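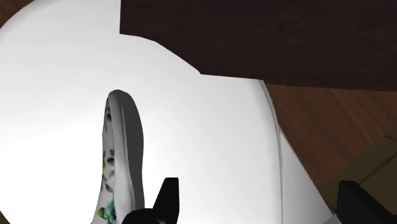
*Wrist view in sim, patterned porcelain piece against the big white form, both fingers open.*

## Simulated gripper closes beside the porcelain part, no contact, no error raised

**Asked by Rin Amano** · tags: simulation, grasping, wrist-camera, depth

I have a two-finger gripper in simulation picking a narrow porcelain piece with a leaf pattern on one side. The planner is Traltance and the scene comes from our Wolum asset set. With the wooden parts it works. With this one the fingers close to the side of the piece, the arm lifts, and the task is logged as complete with nothing held.

What I have checked:

- Finger joint limits and closing force are the same as for the wooden parts.
- The collision mesh loads. I can push the piece over by hand in the viewer.
- The grasp target is off by 38 mm, always toward the plain side of the piece.
- Seed 711 reproduces it every time. Other seeds fail often but not always.

Log from the failing run:

```
plan: ok
approach: ok
close: ok (width 0.0)
lift: ok
task: complete
```

The offset is my first problem. The second is that `width 0.0` is accepted as a grasp. We want to run the same task file on the real arm in May and I don't want it swinging around on a false "complete."

---

### Answer 1 (accepted)

**Þórey Hviid**

Two separate faults.

**Offset.** Your target is probably computed from the color mask and not from the mesh. The piece is white glaze and the surface behind it is white too. On the plain side the only boundary is a soft grey gradient, so the mask leaks into the background and the centroid moves that way. The leaf pattern holds the mask edge on the other side, which fits the direction you report. Dump the mask for seed 711 before changing anything. If it has a bulge on the plain side, this is the cause.

Fix: segment on depth, or use the simulator's object ID buffer while you debug. If the ID buffer removes the offset, the planner and the calibration are fine. Don't ship with the ID buffer, the real camera has no such thing.

**False complete.** "close: ok" only means the joint command finished. Add a check after closing:

```
if width < min_width:
 open_gripper()
 stop("no object")
```

Set `min_width` a little under the narrowest part of the piece. Run it again after the lift to catch a slip. Make it a hard stop on the real arm, and don't retry automatically until you trust the target.

> **Rin Amano:** Mask has the bulge. ID buffer brings the offset down to 2 mm. Width check added, seed 711 now stops at "no object" with the old mask. Working on the depth version.

> **Þórey Hviid:** Check the depth near the rim of the white form too. Thin edges give mixed values there.

---

### Answer 2

**Tano**

Had something like this, it was lighting. Turn the light down until the white isn't blown out. I went down 20 percent and the misses stopped. Didn't look into why.

> **Þórey Hviid:** It can help the mask, but the lift still reports complete on an empty gripper.

---

### Answer 3

**Ó Súilleabháin**

Also check your camera-to-gripper transform. A wrong mount offset gives a constant miss. If the wooden parts work with the same transform it's likely not that, but it takes a minute to rule out.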